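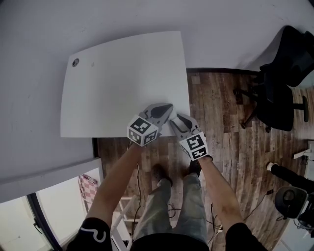 Check the Grippers Before You Blame the Operator

I look after the hand-held grippers in our cell, and I have come to think that most shops spend their care on the wrong part. They clean the table, they fuss over the software, and the grippers get wiped with a sleeve and put back on the hook. Then a batch of recordings comes back bad and everyone looks at the person who was holding the tools.

Last February we had 3,538 recordings in a set and had to throw out 492 of them. The first review said operator error. Ladi Obi, who had done most of that shift work, was asked to slow down and keep his wrists level. He did both, and the next set was no better. Wai-kit Choi finally put the left gripper on the bench and found that the marker cube could be turned by hand. It moved very little. A cube that shifts a hair at the wrist puts the fingertips in the wrong place in every recording made after it, and you will not notice by looking at it while you work.

The fix took one screw and a drop of thread locker. The apology to Ladi took longer to arrive.

My view is that the cell should not start until the person who will hold the grippers has checked them. At Pastden, where I worked before, the check belonged to a maintenance crew that came through once a week. They were good, but they never used the tools, so they tested what was on their sheet. A person who is going to spend a morning with a gripper in each hand will feel a stiff trigger right away.

Our check is short. Try to turn each cube with two fingers. Look at the finger pads for lifting at the corners. Wipe the lens with a clean cloth, and use a fresh one for the second gripper. Close both grippers all the way and open them again, and do that a few times. Then bring the tips together over the edge of the table and see whether the two sides agree in the software. If they are off, stop and find out why before recording anything.

Edit Dudás disagrees with me on this, and her argument is a fair one. She says that operators are paid to do tasks, that eight minutes at the start of every session adds up, and that people under pressure will tick the box without doing the work. She would like a fixed stand that holds the gripper and tests it on its own. Skellen makes one, and Garba has a cheaper version that we tried.

I have nothing against the stand. 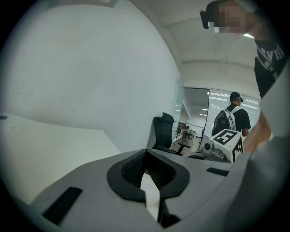
It catches a bad camera mount faster than I can. But it did not catch the pads that had started to lift, and it has no opinion about a cable that pulls when you reach to the far side of the table. Those are things you learn with the tool in your hand, and I would want the check done by hand even if we bought the stand tomorrow.

Where Edit is right is on the box-ticking. We dropped the tick sheet for that reason. Operators now write one line in a notebook about each gripper, in their own words. Some lines say "fine." Adaeze Nwankwo once wrote half a page about a squeak, and the squeak was a worn bushing — we replaced it that afternoon.

I would also give operators the right to pull a gripper out of use without asking. We keep a spare pair set up and ready, and swapping takes less time than finding a supervisor.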